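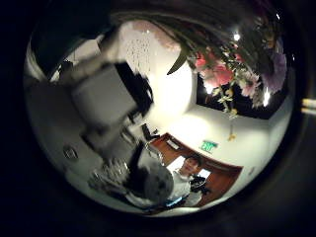 Wancombe House, ground floor
Monthly room safety checklist with comments
Area: flower room and adjoining corridor
Month: September
Checked by: Finbarr Daly
Start time: 8:40, Tuesday

Mark each line OK, FIX or N/A. Comments go under the line they belong to. Anything marked FIX is copied to the work list in the Phelan building office the same day.

CEILING AND OVERHEAD

1. Ceiling panels seated, no sagging or stains: OK
Comment: Checked from the floor and again from the step stool. The stain noted last winter over the sink was painted in spring and has not come back.

2. Vents and perforated panels free of dust: FIX
Comment: Light gray fuzz on the return vent by the door. Vacuum with the brush head, do not wipe. Wiping pushes it into the holes.

3. Nothing stored on top of cabinets within reach of the sprinkler heads: OK
Comment: Two boxes of ribbon came down after the last check and have stayed down.

4. Hanging arrangements and hooks secure: OK
Comment: Pulled on each hook by hand. Please keep to the small hooks for dried stems only. Full bouquets with wet foam go on the bench or the rack.

5. Trailing stems, ribbons and tags kept above head height on the walking side: FIX
Comment: One ribbon at the corridor end hangs low enough to catch an ear. Trim or tie back.

LIGHTING

6. All ceiling lights working: OK

7. No glare at the work bench: FIX
Comment: The cutting position gets strong light straight in the eyes when you look up to reach for something. Turning the bench a quarter turn would cure it. Asked for this in the summer and it is still on the list. Moving it up.

8. Flowers and leaves clear of light fittings: OK
Comment: Keep a forearm's length between any leaf and any lamp. Dried material needs more than that.

9. Emergency light tested: OK
Comment: Held the button for the full test. The corridor unit is slow to come on but does come on.

FLOOR AND WALKWAYS

10. Floor dry, no loose leaves or petals: FIX
Comment: Swept before I left, but there was a wet patch by the buckets at 8:40. Rose leaves on a wet floor are as slippery as anything in this building. The person who fills the buckets mops under them.

11. Exit path clear to the full width of the door: OK

12. Mats flat, corners not curling: OK
Comment: Mat at the sink is worn thin. Will not last the year.

13. Step stool in good order, rubber feet present: OK
Comment: Stool is the old one marked 2003. Feet replaced, rivets tight. Load plate is still readable.

TOOLS AND SHARP ITEMS

14. Knives and snips returned to the rack: FIX
Comment: One pair of snips found open in the sink under leaves. Second month in a row.

15. Thorn strippers clean and springs working: OK

16. Gloves available in more than one size: OK
Comment: Down to the large ones on the left hand. Reorder from Drestalier on the usual account, item 692.

17. Wire ends and pins in the sharps tin, not in the green waste: OK
Comment: Tin is nearly full. Swap before the weekend.

WATER AND ELECTRICAL

18. Outlets near the sink trip on test: OK
Comment: Both tested, both reset.

19. Cords off the floor and away from buckets: OK

20. Cooler temperature within range: OK
Comment: Display reads 40 degrees. Door seal wiped down. The bottom corner of the seal is going hard and I would like Ristmont to look at it when they come for the freezer.

21. Drain running freely: OK
Comment: Slow at first, then ran. Strainer was full of stem ends.

CHEMICALS

22. Flower food and bleach in separate cabinets, lids on: OK

23. Labels readable on all spray bottles: FIX
Comment: One clear bottle with no label, left of the sink. Emptied and binned. If it was yours, mix a fresh one and write on it.

24. Safety sheets in the binder: OK
Comment: Binder is back on its shelf. Pages for the leaf shine are out of order but all there.

ITEMS CARRIED FORWARD

Bench position (line 7): open since summer
Sink mat (line 12): order with the next supplies
Cooler door seal (line 20): waiting on Ristmont visit
Snips left in sink (line 14): raise at Tuesday start of shift

Finished 9:25. Next check falls to the late shift. Use the blank form in the front pocket of the binder, as the copies in the drawer are the old version and leave out the emergency light.

F. Daly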